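The house that wouldn't keep still

Khang Lương would like it known that no crockery was harmed. "There was never any crockery," he says. "There were numbers shaped like crockery. I still felt terrible about it."

Lương runs simulation at Dornon, a firm of modest size and immodest electricity bills, where a two-armed household robot called Voria spends its days tidying homes that don't exist. The theory is sound enough. Let the machine make its mistakes in software, at up to 1,000 tidied rooms a night, and by the time it meets a real kitchen it ought to have got most of the smashing out of its system.

In November it went wrong. The success rate, which had been creeping upwards for weeks, fell off a ledge overnight. Voria was reaching for bottles and closing its fingers on nothing. It was setting things down with great care a hand's width above the worktop.

"My first thought was that somebody had broken the arms," says Gemechu Teshome, who looks after safety on the project and has the manner of a man who reads the leaflet inside the paracetamol box. "Khang's first thought was that I had."

Had he?

"I had changed a speed limit. It was a very good speed limit."

They spent nine days on the arms. They swapped the grip controller for an older one, then swapped it back. They replayed 140 failed attempts one after another, with Teshome keeping a tally on the back of a delivery note. The arms, irritatingly, did exactly what they were told in every one of them.

The trouble was in what they were told. Dornon's houses are put together by a program called Wubshet, which arranges the rooms and furniture and decides which way is down. A second program, Velell, tells the robot where its own head is pointing. An update to Velell had changed the order in which it applied its rotations. With the head dead level, this made no difference at all. As soon as the head rolled to one side, the two programs disagreed about where everything was.

"And of course all our tests were done with the head level," Lương says. "We had 146 of them. All green. I used to show them to visitors."

He doesn't show them to visitors now. What he shows instead, with something close to affection, is a view from one of the tilted runs.
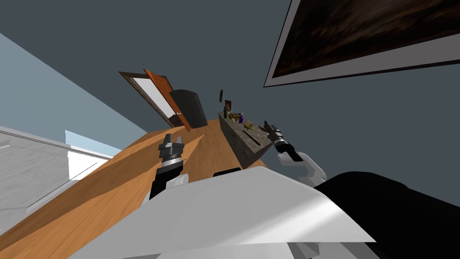

Voria at work in one of the simulated homes, both grippers out, with the room well off level.

Teshome points to the small dark object above the counter. "People always laugh at that," he says. "I didn't laugh. If a thing can hang in the air in there, I want to know what else we've been letting off."

It led to what he calls a frank exchange and Lương calls a row. Teshome wanted every result since the update thrown away. Lương wanted to keep the level-headed ones, which he considered perfectly good data. They settled it by rerunning 500 of them on the old version and comparing the two sets. Most matched. Enough didn't that Lương bought the coffees for a while.

Did any of this reach a real robot? There's a short pause, and the two men look at each other.

"One," says Teshome. "In the workshop, inside the barrier, at my very good speed limit. It reached for a shelf that was slightly further left than it believed and pushed against the upright. The force cut-out tripped and it stopped. We wrote it up as a near miss."

"It was a nudge," says Lương.

"It was a nudge at that speed. I've done the sums for the old one."

The fix itself took an afternoon and came to four lines, one of them a comment that Lương has been asked to reword. The tests took a good deal longer. Voria's head is now rolled to all sorts of undignified angles before any update goes in, and the simulator halts if the two programs can't agree on where the floor is. It also halts if anything is left hovering, a rule Teshome wrote himself and which has so far stopped the overnight run twice, once for a teaspoon.

Lương thinks that one is a bit much. He has asked for an exemption for cutlery, and the request is with Teshome, who is considering it.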